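Workshop notebook -- starch paste, batch 3 (December)

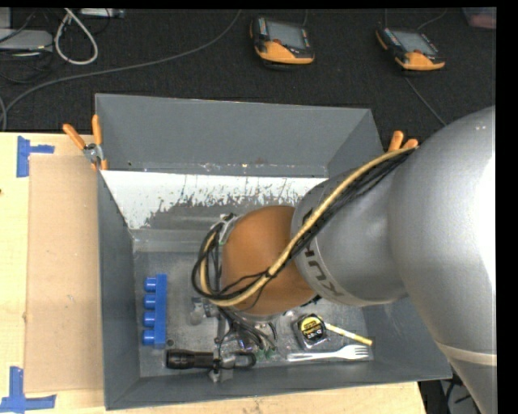 Entered by: bindery bench, Umstead
Filed under: adhesives

Wheat starch paste again, same recipe as batch 2 but with a longer soak. Starch left in cold distilled water overnight, cooked Thursday morning in the double boiler. Went translucent at some 41 minutes of stirring. Batch 2 needed longer but the heat was lower, so no comparison worth making.

Strained 3 times through the horsehair sieve. Third pass left almost nothing on the mesh -- two is probably enough.

Test strips: Tomoana kozo on Albridge text stock, brushed thin, pressed between blotters. Peel at 39 hours. Kozo fibers tore before the joint let go on all strips except the one nearest the press edge, which lifted at one corner. Suspect uneven pressure. Check the platen with carbon paper before the next run.

Slight cockle on the Albridge, grain direction wrong on my part. Recut with grain parallel to spine.

Remaining paste in the fridge, covered, labeled. Discard if it smells sour. Drimbridge methyl cellulose still on back order, so the 50/50 mix waits.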